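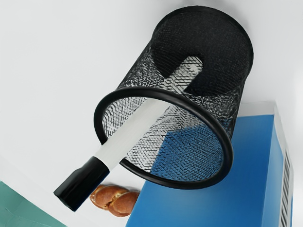
News from the Jullow project

Since January we've been building up a set of demonstrations in simulation for Custano, our learning system for tabletop jobs, and this month we passed 900 recordings! Of those, 682 have been through checking and are ready to train on. The rest are waiting for a second look.

We're especially pleased with how mixed the set has become. The early recordings were terribly tidy, with every object standing upright in a clear space. Now pens, pots, boxes and bits of food turn up at all sorts of angles, and the mesh pen holder has become a firm favourite (it's a brute for depth estimation, as you see the background straight through its walls). Each layout gets 3 attempts from different starting positions, and we keep the fumbled ones too, labelled as such, so that Custano has some near misses to learn from.
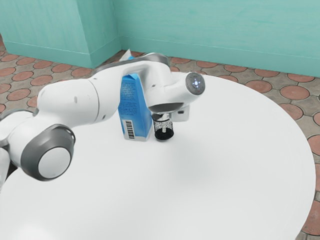

The arm at the mesh cup, with the carton alongside.

Next up is Tapia, our new tool for trimming and tagging recordings. It has already taken a lot of the drudgery out of marking where a grasp begins and ends, and we can't wait to get it into more hands. There are 9 places on the first tryout, Thu 20 April, in the Flivuletti room. Bring a laptop, and do bring your ideas for awkward objects as well, the stranger the better!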